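Ticket 141 — Sostix folding kit, trial unit at Skendside
Status: open, waiting on customer
Raised by: Joaquim Meireles
Handled by: Arnaldo Lobo, Guduneo support

Joaquim, 09:36
Second week with the kit and we're still delighted with it! Tea towels and plain T-shirts go through beautifully. The trouble is with lined children's things. The gripper picks them up fine, but on the lift the program stops with "edge not found" and waits for me to press resume. I've had it 3 times this morning, always on fleecy linings. Restarting made no difference, and neither did turning the overhead lights down.

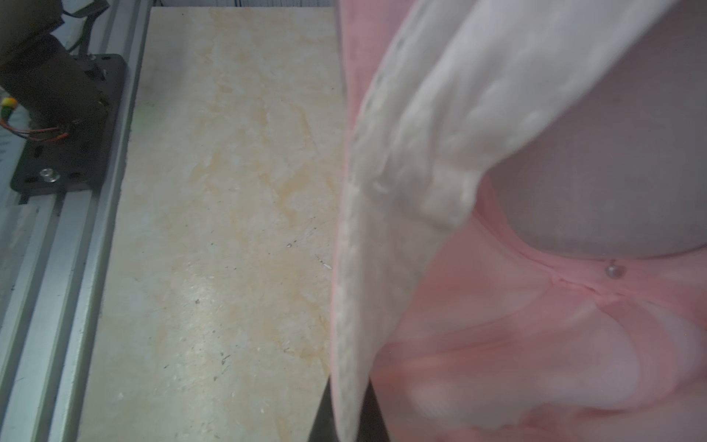

Wrist camera view, pink item with white fleecy lining and snap.

Arnaldo, 10:15
Lovely clear report, thank you. The cloth is hanging very close to the camera there, and the pale lining runs right down beside a pale marbled surface, so my first guess is contrast. Could you try these, one at a time?
1. Set lift height to "high" under Garment, Thick.
2. Lay a dark mat on the work surface and run the background step again.
3. Pick by the hem instead of the shoulder.

Joaquim, 11:40
Did 1 and 2. The high lift alone still stopped. With the mat down as well I've had some 36 picks and only 2 stops — a huge improvement, I'm thrilled. Haven't tried the hem yet.

Arnaldo, 11:52
Brilliant! Keep the mat in. Please send me the log for the two stops and I'll compare it with the one from Heywood, where they fold a lot of dressing gowns. Leaving this open until you've tried the hem pick.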